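# Chapter 4: Reading an Offer for a Kitchen Robot Service

A company that sells a household robot rarely sells only the robot. The offer usually covers an arm, a gripper, software, some hours of setup, and a promise about which jobs the arm will be able to do once setup is finished. This chapter is about that last part. You will learn to read a task list, find out what each item on it means, and decide which claims can be tested in your own kitchen or lab.

The running case is the Nandex Counter Kit, sold by Nandex and installed by a service partner, Leemans. It is a single arm that clamps to a table or counter. Buyers choose from a menu of tasks, and Leemans sets up each one on site using the buyer's own appliances. The basic package includes 2 tasks. The extended package includes 92, most of them short variations on opening, closing, pressing, lifting, and placing.

## 4.1 What counts as a task

The number 92 looks large until the list is read line by line. "Open lid" and "open lid, second appliance" are separate entries. "Press button" appears once for each button the buyer wants used. "Place pot" and "remove pot" are also counted separately, even though a cook would think of them as parts of one job.

Leemans is open about this in its paperwork. A task, in its terms, is one motion with one starting condition and one ending condition. This is a reasonable definition for an installer, who has to set up and sign off each motion. It is less useful to a buyer, who wants to know whether there will be rice at dinner.

In this book we use the word *job* for what the buyer wants and *task* for what the installer counts. Cooking rice is a job. On the Nandex menu it uses several tasks:

- open the lid
- place the inner pot
- close the lid
- choose the function
- press start

Measuring and washing the rice are not on the menu. Neither is drying the outside of the pot before it goes back in. Someone has to do these by hand, or the job is not done.

## 4.2 Starting conditions

Every task in the offer has a starting condition, and most complaints about the kit come from buyers who did not read them. For the rice cooker tasks, the sheet asks for an appliance that has not been moved since setup, a clear space above the lid, and a pot within reach of the arm. Dirk Martens, who reviewed the kit for a housing association in February, kept a log of 1,463 attempts across all tasks. He recorded the starting condition before each attempt and the result after it, in two separate columns. That habit is worth copying. A log that holds only results cannot tell you whether a failure came from the arm or from a cooker that someone had pushed aside to wipe the table.

Surfaces matter too. A glossy appliance reflects windows and lamps, and the reflections change through the day. If the kit finds the appliance with a camera, run your trials in the morning and again in the evening. Do the same for labels. A button panel may be printed in a language the installer does not read, so the buyer should write down which button does what before the setup visit. On many cookers the button that starts cooking sits close to the one for choosing a function, and the difference between them matters a great deal.

## 4.3 Comparing two offers

A second supplier, Plurkov, offers a similar arm under the name Inau. Its menu is organized by job, and the price of each job includes every motion needed to finish it. Fewer items are listed, and each costs more. Neither menu can be judged against the other until both are written in the same units.

To do this, choose one job and write out every step from a bare table to a finished result. Mark each step as covered by the first offer, covered by the second, covered by both, or left to a person. Use the appliance you own, with its own lid, pot, and controls, and do not work from a catalog page.
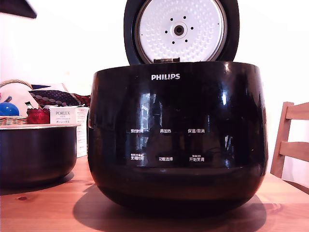 Once the steps are marked, add the price of the covered steps for each supplier and note how many times a person has to come back to the counter before the job is done. Section 4.4 works through this with both price sheets.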